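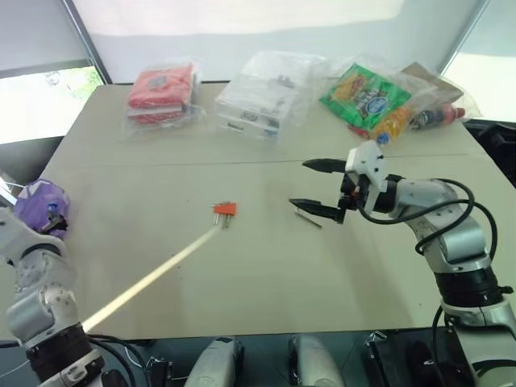
Der Trockenraum als Engpass

Wer im Cannabisanbau über Qualität spricht, redet meist über Genetik, Licht und Düngung. Die Trocknung kommt in den Budgets oft erst am Ende vor, obwohl in ihr ein großer Teil der Terpene verloren gehen kann. Bei Drakitz, einem Anbaubetrieb für medizinisches Cannabis, war der Trockenraum zwei Jahre lang der Punkt, an dem sich die Produktion staute. Vier Blüteräume lieferten versetzt, ein einziger Raum musste alles aufnehmen.

»Wir hatten die Pflanzfläche geplant und danach geschaut, welcher Raum übrig blieb«, sagt Produktionsleiterin Gizella Szénási. Übrig blieb ein ehemaliges Kühllager mit guter Dämmung und ungünstiger Luftführung. Die Zuluft trat an der Stirnseite ein und strich über die ersten Hängereihen. Dort waren die äußeren Blätter nach drei Tagen spröde, während das Material an der Rückwand noch deutlich zu feucht war.

Wasseraktivität statt Knickprobe

Die Knickprobe am Stängel ist in vielen Betrieben weiterhin üblich. Für eine dokumentierte Freigabe taugt sie wenig, weil ihr Ergebnis von der Person abhängt, die den Stängel bricht. Drakitz misst inzwischen die Wasseraktivität der Blüten, den sogenannten aw-Wert. Er beschreibt, wie viel Wasser für Mikroorganismen verfügbar ist, und liegt auf einer Skala zwischen null und eins. Als Zielbereich gilt im Betrieb 0,55 bis 0,62. Oberhalb von 0,65 steigt das Schimmelrisiko, unterhalb von 0,55 zerfallen die Blüten beim Trimmen und die Kelchblätter brechen ab.

Der Feuchtegehalt in Prozent wird zusätzlich erfasst, vor allem für die Massenbilanz. Beide Größen hängen zusammen, aber nicht linear, und die Kurve verschiebt sich mit der Sorte. Dichte Blüten geben ihr Kernwasser langsam ab. Misst man sie unmittelbar nach dem Abhängen, fällt der Wert oft zu niedrig aus. Szénási lässt die Proben deshalb zerkleinern und im geschlossenen Messgefäß angleichen, bevor abgelesen wird.

Umbau in drei Schritten

Den Umbau plante das Ingenieurbüro Azevedo. Projektingenieur Musyoka Shemweta begann mit einer Bestandsaufnahme und verteilte Datenlogger auf drei Höhen im Raum. Das Protokoll über einen vollen Trocknungszyklus zeigte Unterschiede von bis zu elf Prozentpunkten relativer Feuchte zwischen Tür und Rückwand. Die Entfeuchter waren ausreichend dimensioniert, ihre Fühler hingen allerdings direkt im Zuluftstrom und schalteten zu früh ab.

Zuerst wurden die Fühler versetzt. Danach kam ein Textilschlauch unter die Decke, der die Luft über die gesamte Raumlänge mit geringer Geschwindigkeit einbringt. Zuletzt wurde die Steuerung auf den Taupunkt umgestellt. Eine Regelung allein nach relativer Feuchte reagiert auf jede Temperaturschwankung, auch wenn sich die Wassermenge in der Luft gar nicht ändert – in einem Raum, dessen Tür zur Ernte ständig offen steht, führt das zu unruhigem Betrieb.

Gefahren wird jetzt mit 17 Grad und einem Taupunkt, der in den ersten beiden Tagen höher liegt und anschließend stufenweise abgesenkt wird. Ein Zyklus dauert zwölf Tage. Vorher waren es neun, mit anschließendem Nachtrocknen einzelner Partien. Im Trockenraum finden 122 Hängegestelle Platz, belegt werden höchstens 94. Die restlichen Stellplätze bleiben frei, damit die Luft zwischen den Reihen durchkommt.

Was die Daten hergeben

Hala Tannous leitet bei Drakitz die Qualitätssicherung und hat die Chargen vor und nach dem Umbau verglichen. In den Vergleich gingen 121 Chargen ein, davon 31 aus der Zeit nach der Umstellung. Die Streuung der aw-Werte innerhalb einer Charge hat sich halbiert. Bei den Monoterpenen, die besonders leicht flüchtig sind, fällt das Bild uneinheitlich aus. Zwei Sorten zeigen höhere Gehalte, bei einer dritten ist kein Unterschied erkennbar. »Die Erntezeitpunkte waren nicht identisch, und das Labor hat zwischendurch die Säule gewechselt«, sagt Tannous. »Ich würde daraus keine Terpenaussage ableiten.«

Belastbarer sind die Zahlen zum Ausschuss. Partien, die wegen erhöhter Keimzahl gesperrt werden mussten, kamen nach dem Umbau nicht mehr vor. Dazu kann auch beigetragen haben, dass große Blütenstände nun vor dem Aufhängen geteilt werden.

Der Energiebedarf je Zyklus ist gestiegen, was bei längerer Laufzeit zu erwarten war. Ein Teil davon soll über Wärmerückgewinnung aus den Entfeuchtern aufgefangen werden. Ein Angebot des Anlagenbauers Fenilik liegt vor, die Entscheidung fällt im November.

Offen ist auch die Frage des Curings. Derzeit reift die Ware nach dem Trimmen zwei Wochen in Edelstahlbehältern, die anfangs täglich gelüftet werden. Dennis Temba, zuständig für die Nachernte, möchte die Behälter mit Feuchtefühlern ausstatten und nur noch bei Bedarf öffnen. Ein Versuch mit sechs Behältern läuft, Ergebnisse gibt es bislang für eine Sorte.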